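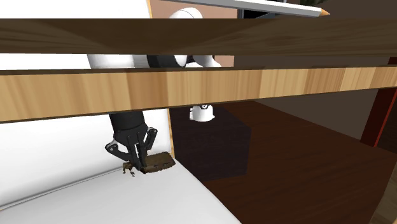 Fig. 4. Pinch grip on the brown block, fingertips closed, crumbs to the left.

4. Comparing grippers in the Prumard simulator

Rev. April 13, 2018. Replaces the October notes. Controller is Châu unless it says otherwise.

4.1 Before you start

1. Close any open session. Two sessions on one controller will fight.
2. Load the room file, then the arm, then the gripper. In that order.
3. Pick the gripper profile: Broletti or Amow. Do not leave it on Auto.
4. Set step rate to 300. Lower is ok for a quick look, not for results you want to keep.
5. Home the arm. Wait for the status line to go green.

Note: profile names are case sensitve. If the list comes up blank, reload the gripper only.

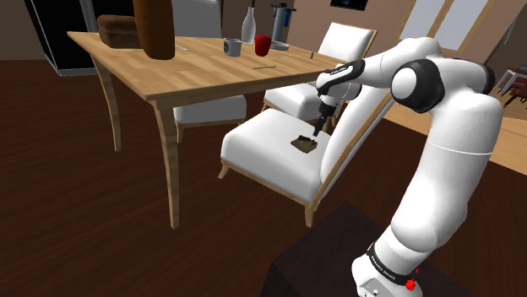

6. Check reach before anything else. Pedestal position is stored with the room file, so a pose that worked in one room may fold the elbow in another. Jog through the approach at slow speed, fingers down, and stop short of the target.
7. Save the pose. Slots 1 to 19 are free, the rest are reserved.

CAUTION: Reset clears unsaved poses. No prompt.

4.2 Grip test

1. Open fingers fully.
2. Lower to grasp height.
3. Close at force 7. Go up one at a time if the part slips.
4. Lift, hold, set down. Log it.
5. Swap profile, repeat from the same saved pose. Same pose or the numbers mean nothing.

Allow up to 58 seconds per cycle with soft parts, the contact solver is slow on them. Crumbly textures are the worst. Let it finish, don't hit Stop.

Note: a failed grasp still counts as a cycle. Log that too.

4.3 Wrist view

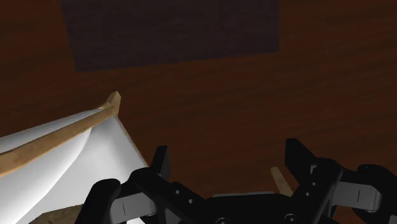 Camera offset is set per gripper. Load the matching one every time you swap, the old offset stays in memory otherwise. Open the fingers and check both show in the view, with clear table between them. The long wooden stick lying over the white sheet on the left is a good thing to line up on: nudge yaw, see which way it shifts, nudge back. Then save offset. Thin parts are easy to lose behind the linkage, like the short pale piece by the right finger, so take a second view from the room camera before you log a miss.

CAUTION: don't change the offset mid test. Start teh set over if you do.

4.4 Export

1. Stop logging.
2. File > Export > Grip log.
3. Put the profile name in the file name. Export won't add it.

For slip errors see section 6.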